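Ticket 2000 — Spare finger pads and second wrist camera, garment cell
Status: Open, waiting for budget holder
Opened by: Dymphna Madigan
Assigned to: Philomena Costello, equipment planning

Dymphna Madigan, 09:10
Good morning. I would like to ask for two things before the December order closes. The first is a set of spare finger pads for the Gradent gripper. The second is a quote for one more wrist camera. We are now handling belts and knitwear in the same cell, and the pads we have show scuffs on both kinds of work. 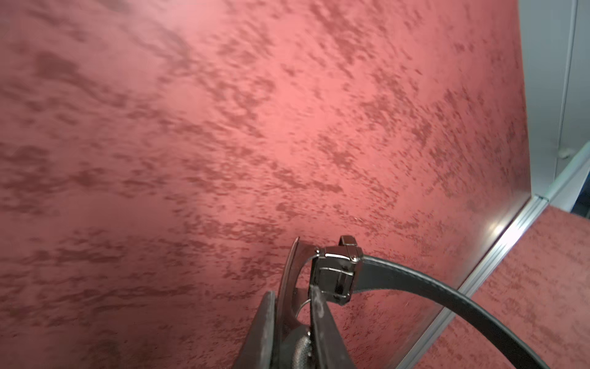
The supplier Ondov sells the pads only in full sets, at 189 euro per set without delivery. I asked if they can sell the knurled pad alone and they answered no. For belts we need the rough surface, for the buckle is smooth metal and heavy for its size.

Philomena Costello, 10:35
Thank you, Dymphna. Is 189 the price for one gripper or for both? Kavanagh gave me 217 last spring, but with delivery included, so I must compare correctly. Please tell me also if the thin fingers are in the same set.

Dymphna Madigan, 11:20
It is for one gripper. The thin fingers are a separate item and I did not yet receive the price. They are the ones we want for soft clothes, where the tip must go between the layers.

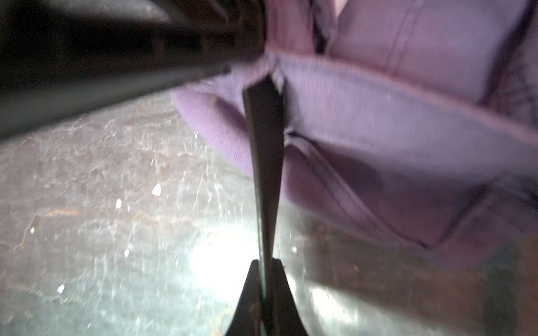
I would like to budget for these also, even if we order them later. Delivery from Ondov is 22 euro, so the total is 211 and Kavanagh is six euro more. The difference is small — I would choose by delivery time.

Philomena Costello, 14:05
Agreed. I have put one pad set in the plan and left a line open for the thin fingers. The camera must go under the Zerura maintenance contract, so please open a different ticket for it and attach the old quote.

Dymphna Madigan, 14:30
I will do it today. Please keep this one open until Ondov confirms the price of the fingers.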